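Martes, de noche

He vuelto del hangar a las 8 con las manos negras y la espalda regular. El camión sigue sin frenar como debe. La rueda trasera izquierda se agarra antes que las otras y en cuanto piso un poco fuerte se va hacia el arcén. En el patio no importa demasiado, vas a paso de persona, pero en la concentración hay una bajada con curva antes de entrar en la explanada y con el camión cargado no pienso hacerla así.

Por la mañana desmonté el tambor. Salió mal, a golpes, con el extractor prestado y bastante aceite penetrante. Dentro había más óxido del que esperaba y un retén que había dejado pasar grasa a las zapatas. Las zapatas están perdidas. Las he lijado por si acaso, pero la grasa se mete en el forro y vuelve a salir en cuanto se calienta. Lo sé de la otra vez, cuando perdí una semana por no querer comprarlas.

Llamé a Bisgaard, que es quien me vendió los forros del eje delantero. Tienen remachados del tipo antiguo, no los pegados, y dicen que los mandan mañana. El retén no lo tienen. Me han dado la medida de uno de maquinaria agrícola que entra en el mismo alojamiento, algo más estrecho de labio. Apunto la referencia en la libreta del camión, no aquí, que luego no la encuentro.

Después de comer estuve con la pintura. El verde que me prepararon en Jisolico sale demasiado brillante. Pedí mate, la etiqueta dice mate, y sobre la chapa de prueba parece un tractor nuevo. Le he echado más matizante a un bote pequeño y mejora, aunque se aclara un poco. Al sol se parecía bastante al trozo original que queda detrás del soporte de la rueda de repuesto, que es la única referencia de la que me fío. Las fotos antiguas no sirven para eso, cada una tiene el verde que le da la gana. He dejado la chapa apoyada en la pared para verla otra vez con luz de mañana.

Tengo que decidir lo de las matrículas y las marcas del parachoques. En la documentación que vino con el camión consta el regimiento, pero no la compañía, y los números que se adivinan debajo de la última capa no coinciden con los de la ficha. Puede que lo trasladaran, era lo normal. Los de la concentración de Zidia piden que las marcas sean de la unidad real o que no haya ninguna. Prefiero dejarlo liso antes que inventarme una. Alguno lo encontrará soso, lo entiendo, a mí también me gusta ver un parachoques bien rotulado.

El reglamento ha llegado por correo a media tarde. Son más páginas que el año pasado. Extintor a la vista, desconectador de batería, calzos, seguro al día y nada de réplicas de armas montadas en el vehículo si se circula por carretera. Los soportes sí se pueden llevar. Los cadenas entran aparte, en góndola, y no se mezclan con los de ruedas hasta la explanada. Me parece bien. La vez anterior estuvimos parados un buen rato detrás de un semioruga que se había calentado y aquello olía a embrague quemado por toda la calle.

Somos 3 camiones en nuestro grupo, si llega el mío. Los otros 2 ya han pasado la inspección. Uno de ellos lleva el remolque del grupo electrógeno, un Vorivetti que pesa como un demonio y que arranca cuando quiere. Se ofrecieron a llevarlo todo entre los dos si me quedo en tierra. Les he contestado que todavía hay tiempo. Lo hay, si el paquete sale mañana y si el retén sirve.

Al caer la tarde puse el motor en marcha, con el eje todavía sobre los caballetes y las ruedas delanteras calzadas. Presión de aceite buena, un poco de humo al principio, luego limpio. El ralentí se mantiene. El radiador que soldé en invierno no pierde. La dinamo canta algo, un silbido que sube con las vueltas; tensé la correa y bajó, pero sigue ahí. Mejor mirar el rodamiento cuando acabe con los frenos. También he encontrado flojo el tornillo de la abrazadera del tubo de escape, el que siempre se afloja. Arandela nueva y a ver lo que dura.

La lona está en casa, extendida en el pasillo, con dos ojales arrancados. Quise coserlos anoche y partí la aguja. Me hace falta hilo encerado más grueso y un punzón de verdad. Huele a humedad en todo el piso y ya me lo han hecho notar.

He cenado tortilla fría. He repasado las cuentas del mes y no quiero escribirlas. Mayo siempre sale caro - seguro, gasóleo, inscripción - y este año además los frenos. La batería tendrá que aguantar. Si no aguanta, se arranca con manivela, que para eso está, aunque con el motor frío haya que saber apartar el pulgar.

Mañana: recoger el retén, limpiar el alojamiento, medir el tambor por si hay que rectificarlo, contestar a los de Zidia sobre el lugar de descarga. Preguntar si dejan entrar la víspera. También tengo que devolver el extractor, que lo tengo desde hace demasiado. Y mirar la chapa antes de que le dé el sol de lleno.

Me queda una duda del reglamento que he consultado por teléfono antes de acostarme. La copio con lo que me han respondido, para tenerla a mano.

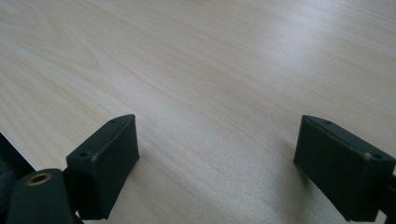
¿Puede circular el camión en la columna sin marcas de unidad en el parachoques?

Se admite sin marcas, siempre que lleve la matrícula civil visible delante y detrás y el número de inscripción en el parabrisas.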